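Costume for the Screen, Unit 5: Fabric Tests and Camera Color
Instructor: Yurani Paucar

Reading for this unit is the Pranora chapter on stretch fabrics. Bring your swatch book to class.

A superhero suit is judged twice, once in the fitting room and once on the monitor. Paint, foam and printed mesh all change under stage light. In the TV series Zirholm, the lead's gray suit read as blue for most of the pilot, and the second version was dyed warmer to correct it.

Test every swatch under the key light planned for the shoot. Matte fabric holds its color across a wide area. Shiny fabric picks up highlights and can hide the seam lines you spent a week on.

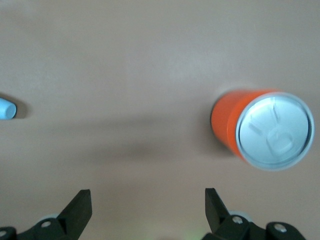 Fig. 1. Orange can on a matte tan surface, with a soft shadow.

Movement tests come next. The performer should run, crouch and lift both arms overhead for 30 seconds each. Mark any spot where the fabric pulls, and add a gusset or a panel of four-way stretch there. Cowls need a separate test for turning the head.

Assignment: choose one suit from the Atallah comics and write 300 words on how you would build it for a stunt performer. Attach two swatches. Due 2025-06-25, worth 30 points.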